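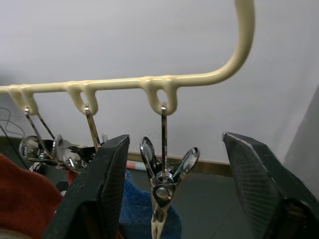
Drying Laundry Indoors: Frequently Asked Questions
Pliltov Home Guides, Laundry and Damp
Last updated: 31/10/2024

How much water does a load of washing give off indoors?

It depends on the weight of the load and the final spin. To find out, weigh the load dry, then weigh it again as it comes out of the machine. The difference in grams is close to the amount of water, in millilitres, that the room has to deal with. A small load with a difference of 700 g will release 700 ml of water vapour before it is dry.

Does a faster spin make a difference?

Yes. Machines without a high-speed setting often stop at 1,000 rpm, which is adequate for cotton. Delicates and wool should be spun at whatever the care label allows. If a cotton load is still dripping after a full spin, run a second spin with no wash before hanging it up. Check the pump filter if this happens often.

Which room should I use?

Use the smallest room that has an opening window or an extractor fan, and keep the door shut. The bathroom is normally the best choice. Bedrooms and rooms with an outside wall facing north are the least suitable. Hallways spread moisture to every room that opens off them.

What relative humidity should I aim for?

Between 40 and 60 per cent. A reading that stays above 70 per cent for several hours means the room needs more ventilation or a dehumidifier. Place the hygrometer at chest height, away from the washing and away from radiators.
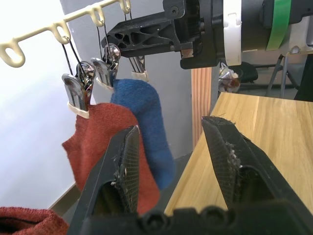
Reading time: 2 min

How far apart should items hang?

Leave a hand's width between large items. Small items such as socks may hang closer, provided they do not touch. Hang shirts by the hem, trousers by the waistband and towels with one side longer than the other. Turn pockets and hoods out.

Can I dry clothes on a radiator?

It is not advised. A covered radiator heats the room less well, and the thermostat keeps the boiler running for longer. Stand an airer at least half a metre away instead.

Is a dehumidifier cheaper than a tumble dryer?

Usually, if the dehumidifier is used in a closed room. As a worked case, a dehumidifier rated at 189 W and run for five hours uses 0.945 kWh. Check the rating plate on your own appliance and multiply by your unit price. The Trorberg and Dredeck pages on this site give the settings for those two ranges.
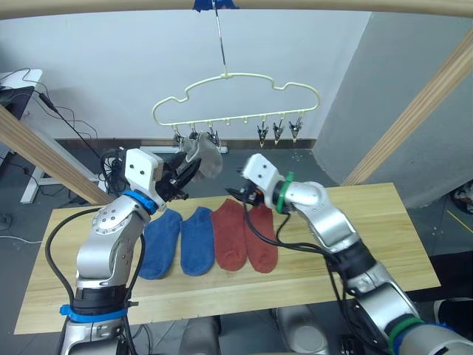 Why do clothes smell musty after drying indoors?

They have stayed damp for too long, which allows bacteria in the fabric to multiply. Wash the items again at the highest temperature on the label, then hang them with more space and moving air. A load that regularly takes more than 24 hours needs a fan or a different room.

Should the window be open while the dehumidifier is running?

No. With the window open the appliance is also drying outside air. Use one method or the other.

When can I go back to drying outdoors?

Any dry day will do, but in most areas drying times improve from April. See also the Bloxham guide to washing lines and covered outdoor airers.

Related pages: Condensation on windows. Cleaning a pump filter. Reading a care label.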